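Stikero Campus Press Kit - Folding and Stapling Unit for Student Publications

Product overview

The Stikero Campus Press Kit is a tabletop folder and saddle stapler sold to student newspapers, political clubs and opinion magazines that print their own issues. It takes flat printed sheets from any office laser printer and turns them into folded, stapled booklets. The kit does not print. It is sold with one folding head, one stapling head, a paper tray and a power cord.

Most buyers are campus groups of one persuasion or another that put out a small magazine two to four times a term. The unit is sized for that workload. Groups printing a daily paper should look at the floor-standing Grakener instead.

Specifications

Sheet size: Letter, Legal, Tabloid
Sheets per booklet: up to 25
Output rate: 300 booklets per hour (four sheets, letter fold)
Tray capacity: 100 sheets
Staple cartridge: 2,000 staples, replaceable without tools
Power: 120 V, grounded outlet
Noise: comparable to an office copier
Price: $345, cartridge included

Paper and ink

Plain copy paper from 20 lb to 28 lb feeds without adjustment. Cover stock up to 65 lb needs the wide gap setting, marked C on the left dial. Coated stock is not supported. Laser toner folds cleanly. Inkjet pages should dry overnight, as fresh ink will mark the rollers and then every booklet after them.

Funding and school rules

Many public universities pay for equipment out of student activity fees, and the rules on who may use it differ from campus to campus. Equipment bought with fee money often has to be open to all registered groups, whatever their views. Check this before ordering. Stikero can issue a quote in the name of a student government, a department or a single organization, but the name on the invoice cannot be changed after shipment.

Stikero does not review the content of anything its customers produce. Orders are not accepted or refused on the basis of a publication's politics - this has been company policy under both Afonso Cordeiro and the current sales manager, Vitória Torres.

Ordering

Units ship from the Brirkholm warehouse in four business days. Orders placed in December ship after the holiday closing. Purchase orders are accepted from schools; clubs without a school account pay by card.

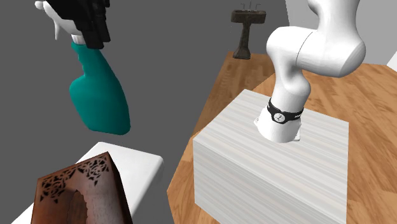

White robot arm on box pedestal, computer rendering.

Warranty and service

Parts are covered for two years, rollers for one. Staple jams are not a warranty matter and can be cleared by lifting the front plate and pulling the green tab. Worn rollers are sold as a pair under the Coelho part name.

Returns are accepted for 30 days if the staple cartridge is still sealed. Return freight is paid by the buyer.

Prices last updated Sunday, December 12, 2021.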